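Week 6: Reading the casualty report

Start with the Furitia ferry crossing, which most of you have now read in three versions. The first wire copy had 11 soldiers missing after a truck rolled off the ramp. By evening the number had dropped to 3, and the word "missing" had become "unaccounted for". No correction was run. Ask who supplied the first figure and whether anyone at the desk rang back.

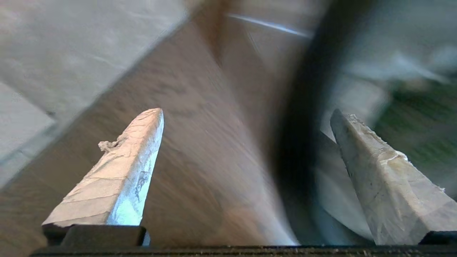 Fig. 1. Gripper finger with wrinkled pale covering.

Ní Chonaill argues that early numbers are wrong in a predictable direction, always upward. I don't find her sample convincing. She leaves out the incidents where a ministry sat on the count for days, and those run the other way. Read chapter 6 with a pencil and mark each place she says "typically".

The Vumley road collision is a better test. The army spokesman blamed the weather. The district office blamed the driver. Both statements went to air side by side, as though printing two claims settled which was true. Neither outlet asked for the vehicle's maintenance log.

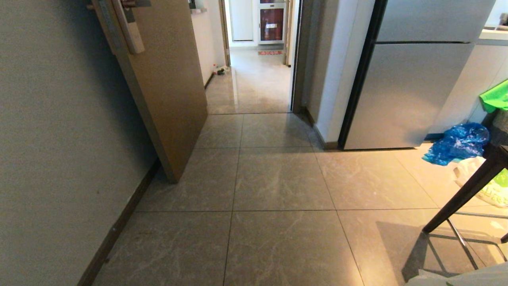

SOURCES AND ATTRIBUTION

"Officials said" is not a source. Which officials, what were they in a position to know, and did they see it or hear it from someone at the barracks? Pater defends the phrase on grounds of safety, and sometimes he's right. More often it saves the reporter a second phone call.

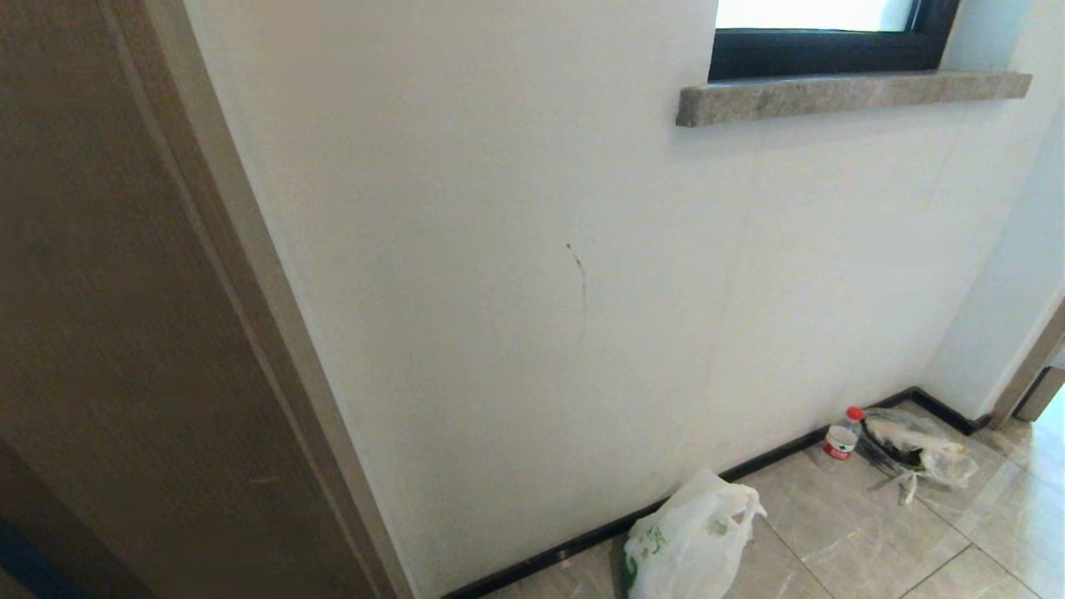 The same goes for the courtesy photo. If the army hands it over, the army chose it, and your caption should say where it came from. Pater's checklist covers this in a single line, which seems thin to me.

For the tutorial: rewrite the first Furitia report using only claims you can attribute to a named office. Bring a printed copy.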